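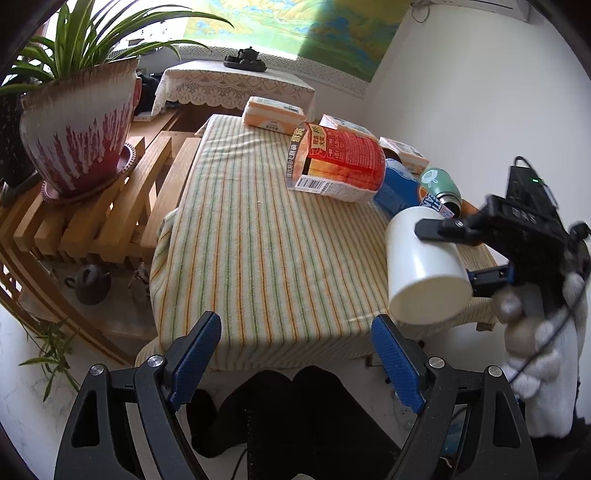
The low table with its striped cloth, drinks and snacks on top, and the spider plant to the left.

Front room: the low table

This page is part of the house gallery and covers the low table in the front room and the things kept on and near it. Click on the picture for the larger version. The notes were put together by Kelly Yeoman in June, with additions from Pui-shan Fang and Bradley Treloar.

The table
It is a low rectangular table and it gets used for most things: tea, post, board games, and sorting out the shopping before it goes through to the kitchen. It was in the house when we moved to Grustby and has been in this room ever since, apart from one winter upstairs. Two people can lift it easily. The top marks if a hot mug is put straight down on it, so it is normally kept covered.

The cloth
Cream with green and orange stripes. Pui-shan bought it for £7 at a market and it was meant for the kitchen, but it is too long for the table in there. It goes in the wash with the tea towels at 40 and is hung over the banister to dry. It creases as soon as it is put down, and the wrinkles at the far end are as good as it gets without an iron. We let it hang over at the sides. Bradley has tried clips, but they got in the way when people sat on the floor.

Snacks
The red and orange canister with the Chinese label is the large size. Pui-shan orders these with a few other things when there is enough to make up a parcel. The boxes and packets live at the back of the table so that there is room at the front for cups and plates. Anything opened should go into the tin in the kitchen overnight. Unopened packets can stay where they are.

If you finish something, please take the packaging out with you. Cardboard is flattened and goes under the stairs.

Drinks
Cans are kept on the table only when people are round, and the rest are on the bottom shelf of the larder. The mint-green flask with the cartoon on it is used for hot water, to save going back and forth to the kettle. It is washed by hand. Please leave the lid off until the inside is dry, as it starts to smell otherwise.

White cups are from the kitchen cupboard, left-hand side, and should go back there.

The plant stand
Light wood, slatted, with more than one level. It stands to the left of the table, where the spider plant has room to spread. The plant was a cutting from Lorraine Haslam and spent its first year in a yoghurt pot on the bathroom windowsill. It now has the white pot with the red brushstrokes and a red scalloped saucer underneath. Gemma Sedgwick gave us the pot.

Water it when the top of the soil feels dry. Lift the leaves first and pour at the edge, then check the saucer after ten minutes and tip out whatever has collected. In winter it needs far less. The brown tips can be cut off with the kitchen scissors. We have potted up several of the young plants and there are more to come, so ask if you would like one.

Still to do
Find a shorter cloth, or hem this one.
Put felt pads under the table legs.
Move the spare saucers out of the larder.

Corrections to Kelly, please. Lorraine has already pointed out that the cutting came in a cream pot, not a yoghurt pot.

Previous: Hall and stairs
Next: Kitchen shelves
Back to all rooms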